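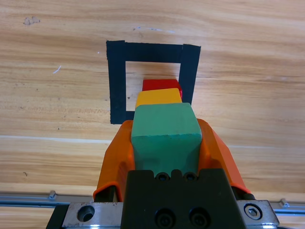
Block-sorting arm learns from its own misses

14 July 2018

A small robotics group in Saltthorpe has published results from a training method that lets a robot arm learn a placing task mostly from its failed attempts. The task is simple: pick up a painted wooden block and set it down inside a square of black tape on a table.

The method is called Prolis. Most earlier setups throw out a failed attempt and keep only the good ones. Prolis keeps both. When the arm drops a block in the wrong spot, the software relabels the attempt as a correct move to that spot and feeds it back into training.

The group recorded 3003 attempts over the course of the study. Of those, 2580 were used for training after runs with a camera fault were removed. With the full set, the arm put the block inside the tape in 80 percent of test runs. The same arm trained only on successful attempts managed 28 percent.

Gert Khumalo, who led the work, said the hardest runs are the ones where other blocks are already in or near the square. "The arm sees the color it wants and goes straight for the line, and then there is something in the way," he said. "We spent longer on that than on everything else put together."

All pictures used in training come from a small camera near the gripper, looking out past the fingers – there is no overhead view. Khumalo said this makes the system cheaper to set up, but the held block hides part of the target on many runs.

The control code runs on Grillar, an in-house package that the group plans to release in August. A second paper will cover stacking. The tests so far used blocks of one general shape, and the report says results on round or soft objects were poor.

Share this – 14 shares – 3 comments

Comments

tmk_shop: Did they try it with different tape? Black on light wood is about as easy as it gets.

Nkosi: Page six of the report. White tape was worse, they give a table.

oldlathe: 80 percent is fine for a lab. I'd want to see it after a month of chipped paint and scratches.

Contact the news desk | Copyright 2018 | Back to top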